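Handout 4: Release metadata, credits and rights splits

Module leader: Guðlaug Skov. Read before the November seminar. The practical sheet is separate.

## 4.1 Two rights in one track

A recorded song carries two separate rights. The first is in the composition, meaning the melody, the words and, in most cases, the harmony. The second is in the sound recording, usually called the master. They are owned, licensed and paid for separately, and they often belong to different people.

Students regularly confuse the two when filling in a release form. The writer field belongs to the composition. The producer, performer and label fields belong to the recording. A session drummer is normally a performer on the recording and has no share in the composition unless one was agreed. A producer who also wrote the chord sequence should appear in both places.

A cover version creates a new master and uses an existing composition. A remaster normally keeps the same composition and the same performance, but may be issued with its own recording code, depending on how far the audio has been altered. A live version always needs its own code.

## 4.2 Identifiers

Three codes matter at this level.

| Code | Identifies | Assigned to | Typical source |
|---|---|---|---|
| ISRC | one recording | each track or version | label or distributor |
| ISWC | one composition | each musical work | collecting society |
| UPC/EAN | one product | each album, EP or single | distributor |

The same recording keeps its ISRC wherever it is released. If a single later appears on the album in the same form, the album track carries the code already in use. Assigning a second code splits the play count across two entries, and the two are tedious to merge.

A radio edit, an instrumental and an extended dance mix are each separate recordings, and each takes its own ISRC. All of them normally point to one ISWC.

The barcode does not carry over. A single and an album are two products, and a deluxe edition is a third.

## 4.3 Worked case: "Prernach"

The running case for this unit is the funk single "Prernach", issued on the small label Grirnness. The credits as supplied by the artist were as follows:

- Words and melody: Ayantu Negash
- Bass, keyboards and arrangement: Majdi Sleiman
- Drums: Shadi Saliba
- Produced and mixed by: Majdi Sleiman

The form sent to the distributor listed all three people as writers in equal shares. No agreement to that effect existed. Sleiman claimed a share in the composition on the grounds that the bass line opens the track and recurs throughout. Saliba made no claim.

The split finally signed was:

| Writer | Share of composition |
|---|---|
| Negash | 60% |
| Sleiman | 40% |
| **Total** | **100%** |

Note that the arrangement credit did not decide the matter. An arranger of a work in copyright receives a writer's share only with the consent of the existing writers or their publisher. What was agreed in this case was that the bass line formed part of the work as first written, so Sleiman was entered as a composer and the arranger field was left blank.

The recording is owned entirely by Grirnness, with Sleiman receiving a producer royalty by contract. That royalty is a payment term. It does not make him a part owner of the master, and it should not be entered as an ownership share.

## 4.4 Split sheets

A split sheet records who wrote what, in what proportion, on the day of writing. It needs:

1. the working title and any alternative titles
2. the legal name of each writer, with stage name where different
3. each writer's society and member number
4. each writer's percentage, adding up to exactly 100
5. publisher details, or "unpublished"
6. signature and date for every writer

Percentages which add up to 99.99 will be rejected by some systems. Three equal writers are entered as 33.34, 33.33 and 33.33, and the sheet should state who takes the extra hundredth.

If a sample is used, the owners of the sampled work may take a share of the new composition, and the owners of the sampled master may take a fee or royalty on the new recording. Both must be settled before delivery. The sheet should name the sampled track even where the clearance is still open.

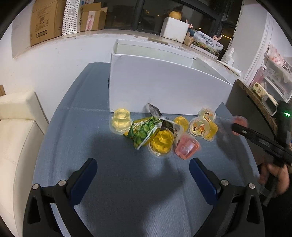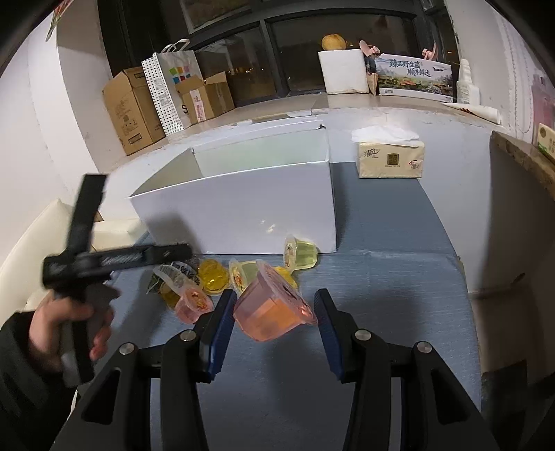
Changes made after signature need a fresh sheet signed by all parties. Do not amend the original by hand. Keep the superseded sheet, marked as such, with the new one.

## 4.5 Title and version fields

Store systems separate the title from the version. The title field holds the name of the song only. The version field holds the rest, such as "Radio Edit", "Live" or "Instrumental". Entering "Prernach (Radio Edit)" in the title field and leaving the version blank can display correctly in one store and twice over in another.

Guest performers go in the artist role fields. Most distributors build the "feat." text from the role, so typing it into the title as well produces a duplicate.

Capital letters follow the rules of the title's language. Titles set wholly in capitals are usually sent back unless the artist can show that the styling is consistent across earlier releases. The same applies to titles set wholly in lower case.

Genre fields are narrower than students expect. There is one main genre and, in most forms, one secondary. Soul, funk and R&B may be three options or a single combined one. Choose the entry that matches the artist's earlier catalogue – a change of genre between releases can affect where the track is listed, although the effect is hard to measure.

## 4.6 Matching and unmatched income

Money reaches a writer only when the usage report can be matched to a registered work. The report usually carries a title, an artist name, a duration and an ISRC. The registration carries a title, writer names and an ISWC. The link between the two depends on somebody having supplied both sets of data in agreement.

The data file for this unit comes from the Fandora catalogue, which Carter Zacharias has prepared for teaching use. It contains 389 tracks. Of these, 107 have no ISWC recorded. A missing ISWC does not prove that the work is unregistered, only that the catalogue does not hold the code. The usual causes are:

- the work was registered after the recording was delivered and the record was never updated
- the title was registered under an earlier working name
- one writer registered their own share and the others did not
- the track is a cover and the original work was not looked up

The third is the most common in small groups. A partial registration will normally allow the registered share to be paid and leave the rest on hold. Held income is kept for a limited period, which differs between societies, and is then distributed by other means.

Spelling is a further cause. In the Fandora file the band Dabbas appears in 2 forms, one with a trailing space. To a reader they are the same. To a matching system that does not trim its input, they are two artists with two catalogues.

## 4.7 Small sums and statement thresholds

Distributors commonly withhold payment until a balance passes a set minimum. A track with over 1,000 streams may still fall below it. The balance is carried forward and should appear on each statement as an opening figure. Check that the opening balance equals the previous closing balance. Where it does not, query the earlier period first.

Statements for the composition and for the recording will not agree in timing. Recording income from stores is often reported monthly. Composition income passes through a society, sometimes more than one, and arrives later. Comparing the two for the same month is of little use. Compare by period of usage, where the statement gives it.

## 4.8 Preparation for the seminar

Bring the following:

- a completed split sheet for one piece of your own, or for "Prernach" if you have none
- a list of every version of that piece, with a note of which need separate ISRCs
- ten rows from the Fandora file with no ISWC, and the likely cause for each

Work on the rows in pairs if you wish, but submit separately. Rows already discussed in this handout do not count. Questions on the data file go to Carter Zacharias, and questions on the split sheet go to Guðlaug Skov.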